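Home | Ask a Big Question | Machines | Space | Animals | Bodies | Try It Yourself | Grown-Ups

Can a Robot Clean Up My Room Yet?

By Trinity Lindqvist

Sun 10 February

This question came in from a reader in Brolia who has (I'm quoting the letter!) "a floor you can't see." I love this question. I have wanted a room-cleaning robot since I was six, and I still check every year to see if one is ready for me.

The short answer is no. The longer answer is "a little bit, sometimes, and it's getting more exciting all the time," so let's get into it.

First, think about the robots that already help at home. A robot vacuum rolls across the floor and sucks up crumbs. A dishwasher is a sort of robot too, if you ask me. It fills itself with water, squirts the plates, heats up and stops when the job is done. But look at what each one leaves for you! Somebody has to pick the socks up before the vacuum can get through. Somebody has to put the plates in the dishwasher and take them out again.

So the part that's left over is the picking up and putting away. That's the part you do with your hands, and your hands are amazing.

Try this. Close your eyes and reach into your backpack for a pencil. Your fingers bump a book, slide past a crumpled paper, feel something thin and hard, and grab it. Did you drop it? Did you snap it in half? Probably not. You squeezed just enough, and you didn't even have to think about it.

A robot has to work all of that out. It needs a camera or some other sensor to find the pencil. It needs a computer to decide where to grab. Then its arm has to travel to exactly the right spot, and its gripper (that's the robot word for a hand) has to close around the pencil firmly enough to lift it. If any one of those steps goes wrong, no pencil.
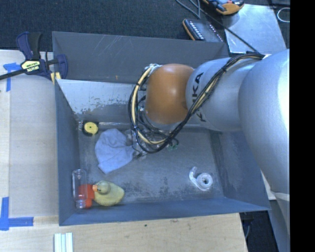
Now think about how different everyday things are from each other. A toy duck has a body, a head and a beak sticking out, so a gripper has to choose which bit to go for. A cloth is even trickier, because it never has the same shape twice. Drop one on the floor, pick it up, and drop it again. See? New shape! A robot that learned what a neatly folded cloth looks like may not know what to make of a crumpled one.

Clear plastic is sneaky in another way. When you look at a see-through bottle, a lot of what you see is whatever is behind it. Robot cameras can get mixed up by that, and by shiny spots where the light bounces off. Tape can be a pain as well. The roll is a nice solid shape, but a loose end can curl out and stick to things.

And where things are matters just as much as what they are. A toy sitting by itself in the open is pretty friendly. Push it into a corner next to two other things and suddenly there isn't much room for a gripper to squeeze in beside it.

What about stores and warehouses? Robots have a better time there, and here's why. In a warehouse, people can set things up to make the job easier. Boxes can be the same size, shelves can have labels, and the floor can stay clear. Some robot arms move boxes all day long and are terrific at it. Mixed-up bins full of different items are harder, but robots are improving at those, too. Your bedroom has no labels, and I'm guessing your shoes are not where they were yesterday.

So how do robots get better? Practice! Suppose a robot tries to pick things up 1,000 times. Each try can teach its computer something about what a good grab looks like and what a bad one looks like. Engineers can also let it practice inside a computer program, where a dropped cup never breaks. People can even guide a robot arm through a chore so that it has good moves to copy.

I think the first real tidy-up robots will be slow, and they'll be choosy. Maybe one will do blocks but not blankets. I'd still want one!

Try it yourself: Put on a pair of thick mittens and tuck your thumbs against your palms. Now pick up a sock, a coin and an empty plastic bottle and move them into a box. Which was hardest? Try again with one eye closed. Write to us and tell us what happened.

More Big Questions
How does an elevator know which floor to go to?
Why do bread bags fog up?
Could a robot make my lunch?
What do bees do when it rains?

Contact Us | © Eteseck Kids | Back to top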